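How to Oil a Wooden Tabletop at Home
By Estíbaliz Vallejo

My father-in-law, Valeriano Pacheco, made tables in Pivalow, and he taught me to oil them. I write here the method how I learned it, with small changes of my own. It is good for solid wood. If your table has a thin veneer, sand it very softly or ask a carpenter first.

What you need

Sandpaper, medium and fine
Linseed oil or another oil for furniture
Two cotton cloths without loose threads
A glass jar with a lid, filled with water

Step 1. Clean the table

Wash the top with warm water and a little dish soap. Squeeze the cloth well before, the wood must not be soaked. Let it dry until the next day.

Step 2. Sand with the grain

Begin with the medium paper and finish with the fine one. Always move in the direction of the grain. If you go across, the scratches will show when the oil is on, and you must start again. I made this mistake on my first table, and it is still visible near one corner. Remove the dust with a brush and then with a dry cloth.

Step 3. Choose the tone

Oil makes every wood darker. Try it first on the under side of the table and look at it the next morning, by the window. Cayetano, my neighbor, wanted a light kitchen table and chose an oil with red color in it. Now he has a red table.

Brown with a fine grain, and a deep reddish-brown with darker streaks: 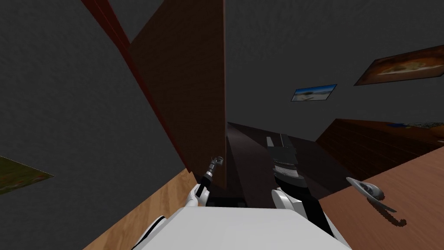
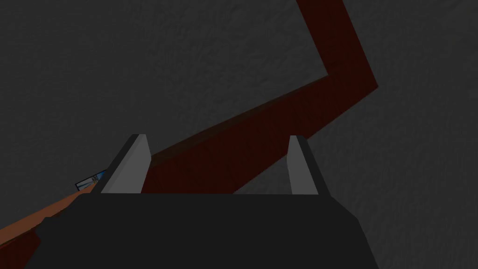 Step 4. Put the oil

Pour a small quantity on the cloth and rub it in, long and slow. Wait 15 minutes and wipe away all that the wood did not drink. Oil that stays on top becomes sticky. Give a second coat the next day.

Step 5. Take care of the cloths

Cloths with linseed oil can catch fire alone if you leave them in a pile. Put them in the jar of water and close the lid.

Do not put hot plates on the table in the first week. I repeat the oil every September, one thin coat.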